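Firnside Fruit Swap is back, and the trees are loaded 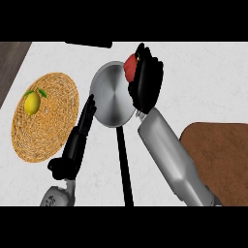
Apple and lemon, two of the swap's regulars.

What a season! After a dry spring we had our doubts, but backyard trees all over Firnside are dropping more fruit than their owners can eat, and the October swap at the old Valetti packing shed should be the biggest we've run. Last year 2,805 pieces of fruit changed hands in a single morning (yes, we weighed and estimated the cumquats), and some 60 households took part.

If you haven't been before, it's very easy. Bring whatever you've got in a box or bucket, put it on the long tables by 9 am, and take home something you don't grow. Lemons are always plentiful, so bring them by all means, but we'd love more late apples, tamarillos and anything odd. Somebody turned up with finger limes last time and they were gone before the kettle boiled!

The Ait Ali bakery on the corner is making its preserved lemon flatbread again, and it's worth getting up early for. There'll be 12 grafting spots at the bench near the side door, so put your name on the sheet at the Vekix hardware counter if you'd like to learn how to get a second variety onto a tired old tree.

A few small things. Please leave badly marked or fly-struck fruit at home, where it can go in a sealed bag in the bin. Jars are welcome if they're labelled with the month and what's inside. Dogs are fine on a lead.

Parking is off the lane behind the shed.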